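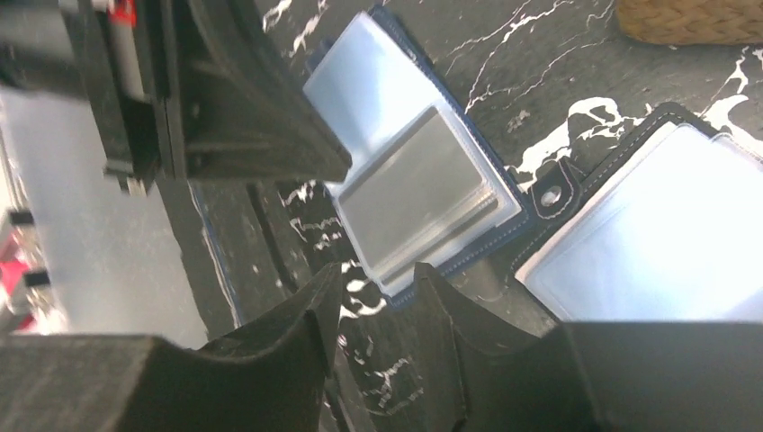 How to thin out a stack of loyalty cards

Every store wants you to carry its card, and every store says it will save you money. I doubt it. Mine mostly saved the stores the trouble of asking what I buy. If your wallet no longer folds, set aside an evening and do this.

1. Take all the cards out. Gift cards, punch cards, the gym you quit, everything.

2. Look up each balance. Don't trust the app's front page, which likes to show points and keep quiet about dollars. At Nuvel I had 989 points. You need 400 for a reward, and the reward was worth 4 dollars.

3. Read the expiry rules. Umeo wipes your points after 200 days without a purchase, which you'll find near the end of the terms if you keep scrolling.

4. Spend what's left on something you were going to buy anyway. A discount on a candle you don't want is still a candle you don't want.

5. Close the account before you cut up the card. Cutting it up does nothing to the emails. Bostby made me fill in a form in August and kept writing for weeks – save the confirmation.

6. Keep the cards you used in the last month. For me that was the library and the grocery store.

Some people scan the rest into a phone app. You can, but then you have the same pile plus one more company reading it.

Updated 01/10/2021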